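Compression Sleeve Storage and Pipe Insulation: Frequently Asked Questions
Stasbridge Building Supply – Technical Help
Last updated 25 March 2019

Which pipes in a house should be insulated?
Start with any water line that runs through an unheated space: crawl space, garage, attic or an outside wall. Hot water lines are the next priority, beginning with the first stretch out of the water heater. Cold lines in a humid basement can be covered as well, to stop condensation from dripping onto the floor.

How do I choose the right size?
Foam sleeves are sold by the outside diameter of the pipe they fit and by wall thickness. Copper tubing is named by a nominal size that is smaller than its true outside diameter, so measure the pipe with a caliper or check the size printed on it. A sleeve that is too large leaves an air gap and loses much of its value. One that is too small will not close along the slit.

What is the difference between the Butetti and Sampaio lines?
Butetti sleeves are polyethylene foam, pre-slit, with a self-sealing strip. They are meant for domestic hot and cold water. Sampaio sleeves are closed-cell rubber foam and cost more. They bend around elbows without kinking and handle a wider temperature range. Neither line is rated for steam.

Can I insulate over an old pipe?
Yes, if the pipe is sound. Brush off loose scale, wipe the surface and let it dry fully. Look closely at joints and valve stems. Active leaks have to be repaired first – a sleeve will hide the drip and hold water against the metal. 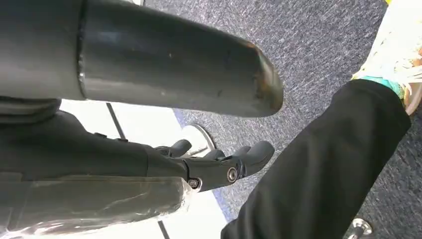 Galvanized steel with heavy rust at the threads is usually near the end of its service life. Have it checked by a plumber before spending money on insulation.

How are the seams closed?
Peel the liner from the strip and press the edges together from one end to the other. For sleeves without a strip, use contact adhesive or the matching tape. Butt joints between sleeves are taped separately, with 2 inches of overlap. Turn the slit downward on horizontal runs.

How do I handle elbows and tees?
Cut the sleeve at 45 degrees and join the two pieces to make an elbow. For tees, cut a V notch in the main sleeve and a matching point on the branch. Bredetti preformed fittings are stocked in the common sizes and come in packs of 10.

Does insulation prevent freezing?
No. It slows heat loss. Water standing in a pipe will still freeze if the space stays cold long enough. Exposed lines need heat cable or should be drained before January. Check the cable maker's instructions before covering it, as some types may not be insulated.

How close can foam be to a gas water heater flue?
Keep it at least 6 inches away, or more if local code says so. Use unfaced fiberglass pipe wrap for any piping nearer than that.

Can I return opened packs?
Full sleeves with the liner in place can be returned with a receipt. Cut lengths, adhesive and tape cannot.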